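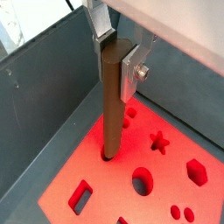
A sorting board is the one toy that never quite gets packed away, a reader in Clinari wrote to us in November, and she had kept hers for 10 years after the last child had outgrown it.

We do understand. There is something soothing about a peg finding its proper hole, and foam makes it gentler still — no clatter, and kinder on small toes when the thing gets left on the stairs. The old painted boards we remember from the market at Umach gave you a circle, a square and a triangle, and by teatime you had mastered all 3. A star takes longer, with all those points to line up, and an oval can fox even a patient grandparent for a good while.

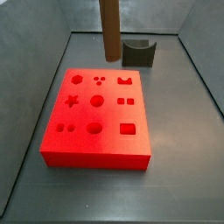 Star, hexagon, oval and more, cut into red foam.

If yours has gone dusty, a soft brush will lift the fluff out of the corners.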